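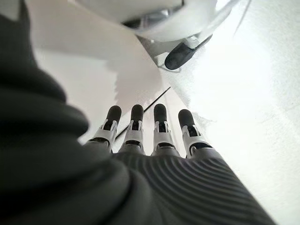
Section two: Fitting the Murkwood under-bench filter

Righto, you've got the box open and the bits spread out on a towel. I've put in more of these than I can remember, mostly in older places out Planusdale way, and the order below is the one I've settled on after doing it the silly way first. Set aside a morning. You'll want a shifter, a bucket, thread tape, a torch and a pencil.

1. Turn off the cold water at the stop valve under the sink, then open the kitchen tap and let it run down to nothing. If the valve is stiff, don't lean on it with the shifter! Shut off at the meter and get the valve looked at.

2. Hold the bracket against the cupboard wall and mark your two screw holes. Leave enough room underneath to drop the cartridge out, or you'll be swearing at yourself come September when it's time to change it.

3. Wrap the thread on the McGrath tee (it's in the small bag, part 619) and screw it onto the stop valve. Hand tight, then a quarter turn with the shifter.
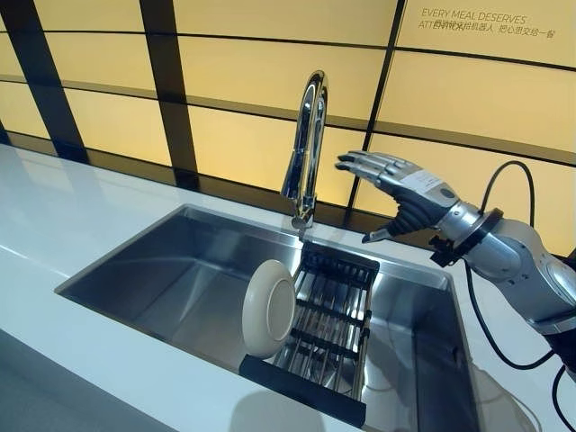
4. Push the blue tube into the tee until you feel it click past the second ring – there are two, and the first one fools everybody. Give it a decent tug. If it slides out, trim the end square and have another go.

5. Run the tube to the side of the housing marked IN. Keep the bends gentle, no tighter than the rim of a coffee mug.

6. Drop the Haltden cartridge in, arrow pointing up, and wind the bowl on by hand. The plastic spanner is for taking it off again, so leave it in the drawer.

Caution: never connect the filter to the hot side. The housing isn't rated for it.

7. Open the valve slowly and watch every joint with the torch. Then flush for 8 minutes before you drink any. The first lot comes out grey with carbon dust and that's normal.

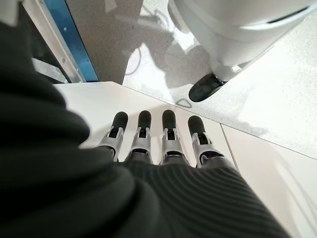 Youssra Nasr wrote in to say her water stayed cloudy well after the flush, and it cleared once she'd shut everything off, let it sit overnight and run it again in the morning. I'd try that too before ringing anyone.

Note: the cartridge is good for 2000 litres. Pencil the date you fitted it on the inside of the cupboard door, and buy the spare early, as the shop often runs out.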